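Search this site
Search for:
Go

7 August 2019
By Rūta Vasiliauskas

What I wanted to see at the open day

In April I went with my neighbour Benedikt Strobel to the open day of Retico, a small company in Venescombe which teaches robots to work in kitchens. I am a retired cook. I spent 26 years in hotel kitchens, and I thought I would be a good person to judge.

There was a queue at the door, and then a room with 71 chairs, all of them taken. We did not see a shining robot with a face. We saw a large screen, and on it a kitchen made by computer, with white brick tiles on the wall and a green worktop with a plant, a bottle and a fruit. We looked at it from the place of the robot's hand, very near to its two fingers. Some visitors were disappointed and went to find coffee. I stayed, and my opinion is that they missed the best part of the day.

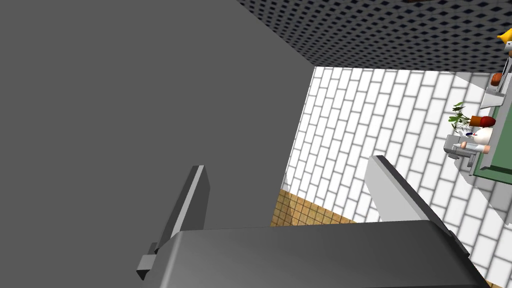

Why does a company practise in a computer kitchen before a real one? A mistake there breaks no plates, and it can be repeated as many times as the engineers like.

I understood this at once. When I trained young cooks I gave them potatoes before I gave them fish. The engineer who spoke to us, Joscha Lindemann, told us that his team had run one task 950 times in the week before the open day. He said it without pride, and I liked him for it.

My complaint is about the way such days are presented. The poster outside promised "your helper at home". A person who reads this expects a helper, and then she sits before a screen where a grey hand is close to a cupboard and the bottle is far away. Why not write on the poster that we will see robots at school? I would come for that. I think many people would come.

I also wish that the speakers would stay longer with the difficult parts. Mr Lindemann gave four minutes to the question of how a hand finds its way between large pieces of furniture – I would have given him the whole hour. 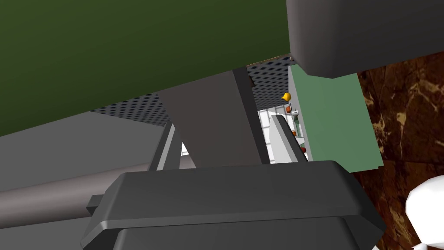
In a real kitchen this is half of the work. You reach under things, behind things, past the open door of the oven, and your eyes are often in the wrong place. A good cook knows where the shelf ends without looking. I could never explain to a trainee how I knew it, and I was pleased to hear young engineers say that they cannot explain it easily either. They must build it from trying, as we did.

Benedikt does not agree with me. He says that a demonstration should show a finished thing, or the public will lose trust. I think the public loses trust when it is shown only finished things and then buys one that drops the cup. We argued about this on the bus until Skisville, where he gets off.

I hope Retico will open its doors again next year, with the same screen and a more modest poster. I will bring my old colleague Hao, who trusts no machine except the dishwasher, and I will ask for a seat near the front.

Comments (3)

Marlene Kohlhase
I was one of the people who went for coffee. After reading this I am a bit sorry. Was there any paper to take home about the computer kitchen?

Gunther Mühlbauer
I am with Benedikt. I travelled a long way and my grandchildren wanted to see a robot, a real one they could stand next to. Potatoes before fish is fine, but you do not invite guests to eat the potatoes.

Rūta Vasiliauskas
Marlene, there was a leaflet on the table by the exit, I can lend you mine. Gunther, I have served many guests potatoes and they came back.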